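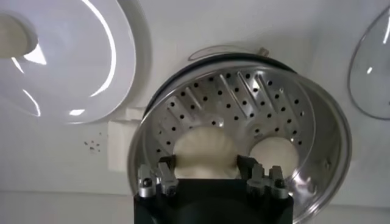
Figure 1. Wrist view at the steamer basket, two buns on the perforated floor.

Print this page
E-mail this page

Cell Practice, Handout 4: Setting Up the Steamer Cell

The steamer cell at Drindbridge is a two-arm table cell. These notes cover the setup done before each Friday session. Write the results in the Rititz log as you go.

1. Fingers
Check the screws on the metal finger tips of the wrist-camera gripper. Wipe the tips and the lens with a dry cloth. Dough left on a tip changes the grip width, and the next bun gets squeezed or dropped.

2. Table layout
Steamer in the center, plate to one side, glass lid clear of the basket. The lid and the basket walls are shiny and throw highlights into the wrist view. Turn the lamp until the holes in the basket floor show clearly on the monitor.

Clear crumbs from the tabletop before calibrating. The Plillness detector works on contrast, and white buns on a white plate give it little to go on.
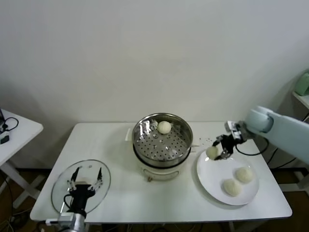 3. Two-arm check
Run the slow program first, one arm at a time, then both. The arm on the plate side must release low - a bun let go too high rolls. Look at the cable loop at the gripper through the full reach. It should never pull tight.

Keep loose cables on the floor away from your feet and the table legs.

4. Service
Grease the wrist joints every 324 hours. Replace finger pads at 3000 cycles. If the controller shows fault 992, the gripper has lost its zero: open it fully, wait 25 seconds, home it again. A second 992 in the same session goes to Andrade for repair - do not open the gripper body yourself.

Bring your log sheet to the next lab.

E-mail this page | Print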